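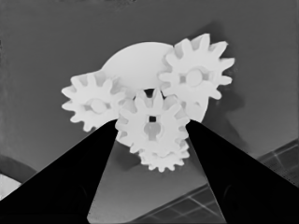

Ticket 284 – comments on the vigil article stuck in moderation

Status: open, then closed, then open again (sorry)

Hi all, me again from the Drollisberg news blog. Our opinion piece on the attack at the Teltent market went up at 6 in the morning, and by lunchtime we had 37 comments waiting and none showing on the page. I approved them all by hand and they went straight back into the queue!

What I've tried so far:

Cleared the cache – no change.
Turned off the Pluvotero spam filter – comments appeared, but so did a load of really vile stuff about whole religions, so I switched it back on pretty sharpish.
Took the word "terrorist" off the blocked list. Three comments came through, the rest didn't.

Update, 4.15 pm: I think I've found it. Back in August we set Tazi to hold anything on a story tagged "extremism" until two editors had approved it, and I'm the only editor on today. I've dropped it to one for this article only.

Update, 5.40 pm: mostly working. Anything over 4,000 characters still vanishes when I press approve (we do get some essays on free speech, bless them). No error message, it just goes. Shorter ones show up within 30 seconds.

Could somebody check whether the long ones are saved anywhere? One reader has written to me twice now saying we're censoring him, and I'd like to put his comment back up before he writes a third time.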